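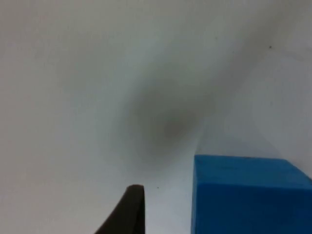

# When a Robot Comes to Work

*A reading page for young visitors to the Flevatel sorting center*

Many people in our town work at Flevatel. The company packs small goods into baskets and boxes, then sends them to shops. For a long time, every item was lifted by a person's hand. Today, part of that lifting is done by machines. Using machines to do a job by themselves is called **automation**.

This page explains what automation means at a workplace such as Flevatel, and what has changed for the people who work there.

## A job that repeats

Some jobs are made of the same small action, done again and again. A worker picks up an item, moves it to a basket, lets go, and reaches for the next one. On a busy day, one person at Flevatel used to do this 400 times before lunch.

Moving one item is easy. Moving 400 of them can make a person's shoulders and wrists sore. It can also be dull, and when people are bored they make more mistakes.

A robot arm does not get sore or bored. It does have to be taught, however, and teaching takes patience.

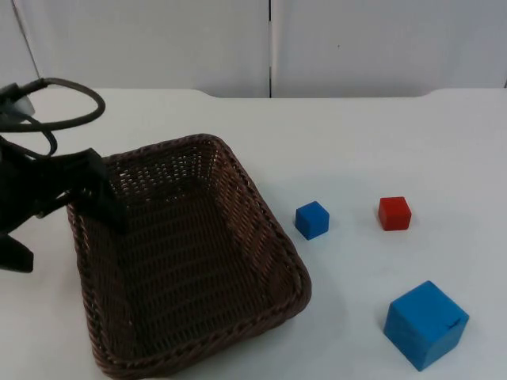

At Flevatel, teaching begins with very simple objects. Cubes are useful because they have flat sides and clear colors. A robot that cannot pick up a cube is not ready for a bottle of shampoo or a bag of rice. Baskets are harder than they look, too. The arm must reach over the rim without bumping it, and it must let go at the right height.

## What the robot needs to know

To move one object, a robot must work out the answers to several questions:

- Where is the object?
- How large is it, and which way is it turned?
- How far should the gripper open?
- Where should the object go?

You answer these questions every time you pick up a pencil, and you do it so quickly that you do not notice. A robot uses cameras and a computer program to find its answers. If the light changes or an object is turned a new way, the program may get an answer wrong. The staff then look at what happened and help it improve.

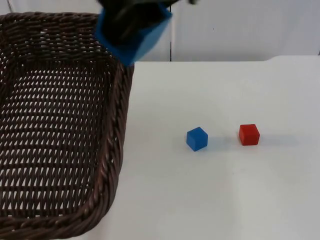

*Two small cubes, one blue and one red, on the table beside a woven basket.*

## What changed for the people

Gisela Reuter has worked at Flevatel since before the first arm arrived. She used to stand at the packing table for her whole shift. Now she looks after 3 robot arms, which the staff call Isari, Rudo and Ackermann. She checks that they are working properly, stops them when something is out of place, and decides what to do with items they cannot handle.

"My hands are less tired at the end of the day," she says. "My head is more tired. I had to learn a great deal, and I was nervous at first."

She was not the only one. When the company announced its plans, many workers worried that they would lose their jobs. This was a fair question to ask. Automation can mean that fewer people are needed for a certain task. At Flevatel, five packers trained for new work with the machines, and two moved to the office where orders are checked. Some of them like the new work better. One has said that she misses talking with her friends across the packing table.

Other workplaces have made different choices. When machines arrive, the people in charge must decide how to share the work fairly — and they should listen to the workers before they decide.

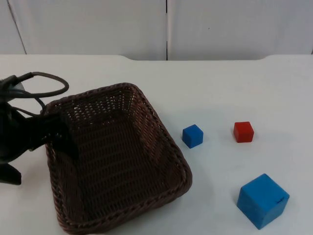

**Can a robot do every part of a packer's job?**

A robot can do the parts that stay nearly the same each time. People are still needed to notice a broken item, answer a customer's question, or solve a problem that has not come up before.

## Words to remember

**Automation:** using machines to do a job by themselves.

**Gripper:** the part of a robot arm that holds things, as your hand does.

**Program:** the set of instructions that a computer follows.

## Talk about it

Ask a grown-up you know which parts of their job are the same every day. Would they want a machine to do those parts? Which parts would they want to keep?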